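Wilico Two-Arm Cup Task: Set-up Guide
Section 3. Running the Can Sorting Check and Reading the Result

Last revised 2024-04-26

Read this before you quote the Endimholm score to anyone. The Endimholm method was trained on 588 teleoperated runs and the release notes claim it sorts cans as well as a person with a controller. We have repeated the check on our own table and we are less sure. The steps below are meant to give you a number you can defend, even if it is a lower one.

3.1 Before you start

1. Clear the white table. Leave only the two cups and the can you are going to use.
2. Stand the blue cup and the pink cup side by side near the back edge. Blue goes on the left as seen from the table camera.
3. Open both grippers and park them at the sides, with the fingers clear of the can.
4. Place one can upright in the open part of the table. Change its position for every run. The Barkavura script prints the positions; use them in the order given.
5. Check that the table camera and the wrist camera are both recording.

Note: The script will start with the wrist camera off and will not warn you. The run then gets logged as valid. Throw it out.

Caution: Keep hands and sleeves off the table while either arm is powered. The person with the controller stands back from the edge.

3.2 Running the check

6. Run the teleoperated set first. Do not let the operator see the scores from earlier sets.
7. Run the Endimholm policy on the same list of can positions.
8. Write down which cup the can ends up in. "Near the cup" is a miss. So is a cup that tips over, whatever the can does afterward.
9. If you reset a run by hand, mark it as reset. Do not count it as a pass.

Caution: Stop the run if a gripper pushes a cup past the back edge. The cups are light and the policy does not slow down for them.

3.3 What the score does and does not tell you

The default list has 1000 can positions, but only 339 of them are more than a hand's width from a position in the training runs. Score those separately. The pooled score mostly measures how well the policy remembers places it has already been, and the release notes report only the pooled score.

Crushed and uncrushed cans are also lumped together. We think they should be split, and have asked the Song maintainers for a flag to do it. Until June at the earliest you will have to sort the log by hand.

A single clean grasp in a video is weak evidence. It shows that the gripper can hold a can. Whether the can reaches the right cup, and how often, has to come from the log.

3.4 Reference views

Compare your cup layout with these views before the first run.

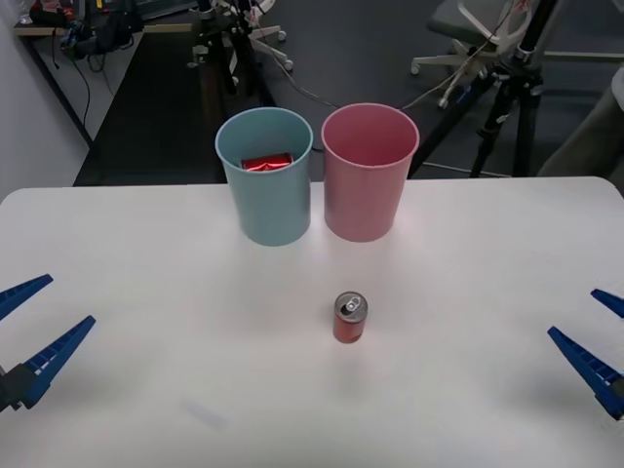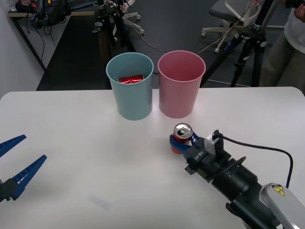
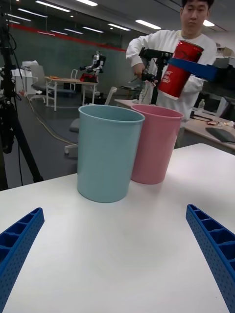

Figure 3. Blue and pink cups on the white table. First two views: table camera. Last view: wrist camera, operator with controller behind the second arm.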